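A yellow thing on my white table

January 4, 2025

In the first days of the year I like to clean the drawers, and I always find something I forgot that I own.
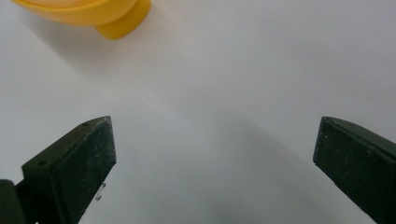 What I kept

The yellow plastic piece has a wide, rounded part and a short, thick part like a foot. I bought it in June, in a small shop called Matora, from a box near the door where everything cost 2 euros. I did not need it. I liked the color, and it was raining, and I did not want to leave the shop with empty hands.

My apartment is mostly white and gray. This was my decision when I moved in, and I still think it was a good one, but in January the light is weak and the rooms look a little tired. A strong yellow helps very much. Near it, the white of the table also looks cleaner to me.

Where it lived before

For the last months it stayed in the lower kitchen drawer, under the dish towels. This drawer is my weak place. I put there all the things that have no other home, and then I close it fast. On the second day of the year I took everything out and put it on the floor, and I gave myself 15 minutes to decide what stays. I needed much more than that, of course. I found candles, a bag of clothespins, the instructions for a lamp that I gave away, and a puzzle of 1000 pieces which I was sure I had lent to somebody.

The puzzle box was heavy, so I think the pieces are all inside. I will find out in some evening when I have patience.

What went away

I filled one bag for the charity shop on Perić street. Most of it was kitchen things: lids without boxes, a cheese grater that hurts the fingers, a set of plastic spoons still in the wrapping. The old towels I cut into cleaning rags. I also threw away 17 batteries, at the collection point by the supermarket and not in the trash, because I am careful with that.

I was thinking to put the yellow piece in the bag too. I had it already in my hand. But I washed it with warm water and a little soap, dried it well, and decided that it can stay.

Now it goes on the shelf by the window, next to the small plant. Perhaps I will keep paper clips or hair bands in the wide part. I am not in a hurry to give it a job.

Next is the hall closet, with the winter shoes and the box of cables. I want to buy two simple baskets for it first, and I have to measure the shelf before I go, because last time I guessed and the baskets were too deep. They are under my bed now, full of scarves.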